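3.2 Rules for recording in lived-in rooms

Most of the published guidance on robot safety was written for cells with a fence around them. The fence marks where the machine may move, and the rules follow from that line. Hand-held gripper recording has no such line. A person carries the tool, the tool carries the camera, and the work takes place on whatever surface the room offers. We found that the rules we had inherited from our bench work covered very little of this, and that operators were filling the gaps on their own, each in a different way.

The Wavard practice sheet is our attempt to write those gaps down. It applies to recording done with hand-held grippers in bedrooms, kitchens and similar rooms. It does not apply to powered arms, which stay under the older Skeltum bench rules. The sheet has 10 rules. In this section we discuss the ones that caused the most argument during drafting. The full text is in the appendix.

Rule 1 sets the work area. Before the first take the operator names the surface to be used and the objects that belong to the task. Anything else may stay in the room. An early draft required the whole surface to be cleared, and we dropped this after the first round of trials. Operators spent more time moving household goods than recording, and the cleared rooms all looked alike, which defeated the purpose of going into homes. The rule now says that objects outside the task may remain if they cannot fall, spill or cut, and if the operator can reach the task objects without leaning over them.

Rule 2 deals with soft surfaces. A bed or sofa gives under load, so a tray placed on it can tip when the operator leans in. The rule asks for a press test: the operator pushes down with a flat hand on each side of the tray, and if it rocks, it is moved before recording. Round objects need extra care here, as they collect wherever the surface dips. We do not allow props or wedges under the tray. They shift between takes, and the change is hard to find later.

Rule 3 is the contact rule. The finger pads must meet the object on two opposite sides before it is lifted, and the operator must be able to see both pads at that point. If one pad is hidden by another object, the operator backs off and comes in again from a new angle. Squeezing harder to make up for a poor approach counts as a fault. With fruit this matters for a practical reason: a bruised orange changes its stiffness, and later grasps on it are no longer comparable with earlier ones. Blemishes that are present from the start are accepted, and we ask operators not to pick out the best-looking pieces.

Rule 4 covers two-handed work. When two grippers are in use, one is named the lead for the take and the other keeps clear of the lead gripper's path until the lead has closed on its object. The idle gripper is held, never set down on the work surface, where it can be knocked or can trap a cable. Any cable is routed to the outside of the operator's body. We considered a minimum distance between the two tools and tested several values, but operators could not judge a distance while watching the object. Naming a lead was easier to follow and easier to check in review.

Rule 5 concerns cloth. Towels and covers are common in home tasks, both as something to handle and as something in the way. Fabric caught between a pad and the object gives a grasp that looks sound and is not. The rule requires the operator to open and retry when any fold is caught, and to keep the failed attempt in the recording with a marker. Trimming it out is not allowed.

Rule 6 concerns labels and personal items. Packaging may show printed codes, and bags may carry logos. Printed codes on goods bought in a shop are allowed. Anything with a name, an address or a face on it is turned over or taken out of view before recording starts. The reviewer checks this again before release.

Figure 3 shows the conditions these rules are meant for. One gripper has closed on an orange with a blue pad on each side, a second gripper is held at the left, and more oranges lie loose on the bed in front of a covered tray. Household goods remain behind and beside the task objects, as Rule 1 permits. 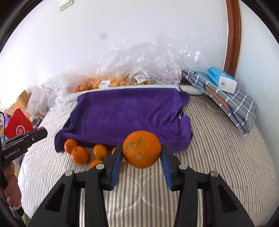
3.3 Review of recorded takes

Rules that are not checked tend to fade after the first week. Each take is therefore reviewed by a second person who was not in the room. The reviewer works from a short form with one line per rule and marks each line as met, not met or cannot tell. The third option was added late, at the request of the Grundov review team, and it has been the most useful of the three. A high share of "cannot tell" marks on one rule usually means that the rule is badly worded.

We applied the form to 2339 takes recorded in June. Rule 3 drew the most "not met" marks, nearly all of them for a hidden pad at the moment of lifting. Rule 2 drew the most "cannot tell" marks. The press test is done before the recording begins, so a reviewer has nothing to look at. We have since moved it inside the take, at the cost of a little recording time.

Reviewers did not always agree with each other. We gave the same 50 takes to two reviewers and compared their forms. They agreed well on Rules 1, 4 and 6. On Rule 5 they differed often, mainly over whether fabric touching a pad should count as caught. The present wording says that fabric counts as caught if it moves with the object when the object is lifted. We have not yet repeated the comparison with this wording.

A take with a "not met" mark is kept. It is stored with its form, and users of the data can filter on any line. The Noguchi guidelines recommend deleting such takes, and we followed that advice at first. We stopped when it became clear that the hardest grasps were the ones being deleted.

12 Shares 3 Comments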